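Chapter 7
Cloth on the Table: Folds, Drape and the Art of Laying Flat

Pick up a tea towel by one corner and let it hang. Now drop it on the table. You have just made a shape that has probably never existed before, and you did it without trying! Cloth is wonderful stuff to study, and the best place to begin is the one you already have – an ordinary table with a bit of life going on around it.

In the earlier chapters we looked at how threads are spun and woven. From now on we ask what a finished piece of fabric does when it meets a hard, flat surface. Why does one part lie smooth while another bunches up? What happens where the table stops and the cloth has to find its own way down? You will need a good eye, a soft pencil and a little patience with creases.
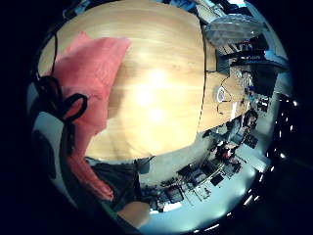 A designer will tell you that drape is the way a fabric falls under its own weight. That is a good short meaning and we shall keep it, but there is more to enjoy in it. A stiff canvas sticks out past the table edge before it gives in and bends. A soft jersey turns the corner almost at once. Between the two lies nearly everything you have ever worn or slept under, and with practice you can learn a great deal about a cloth from the curve it makes at the edge.

Nazma Wickramasinghe taught cutting for many years at the Vuvetano workshops, where new students spent their first morning with no scissors at all. They threw a length of fabric on a table, drew it, picked it up and threw it again. Her store held over 4,000 samples, and she liked students to handle plenty of them before they learned a single name. I still think it is a marvellous way to start.

Words you will meet in this chapter

Fold: a place where the cloth doubles back or bends over itself. A fold may be soft and round or sharp and flat.

Crease: the line a fold leaves behind. Some creases shake out, and some need steam.

Drape: the fall of a cloth under its own weight.

Grain: the direction of the threads. Woodworkers use the same word for the lines in a board, so take care when you write your notes – say "cloth grain" or "table grain" and you will save yourself a muddle later.

Bias: the slanting direction across the threads, where woven cloth stretches most.

Colour deserves a mention too. A plain pink cloth may look pale on top of a fold and much deeper down in the hollow, though the dye is the same all over. Look for these changes before you draw any outlines. They tell you which way the surface is leaning, and a few patches of light and dark will often describe a fold better than a long, careful line.
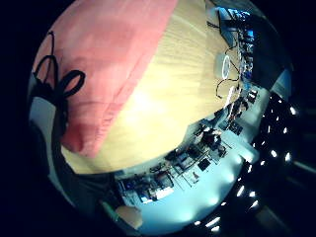
7.1 Your first drawing

Choose a plain cloth, large enough to reach past one edge of your table. Let it fall and leave it alone. Draw the longest fold first, then the shape of the lowest corner, then the darkest hollow. Stop after 2 drawings and compare them with a partner's. On page 92 you will find a set by Young-sook Yoo, made with a bedsheet and a kitchen table, and they are a joy to look at.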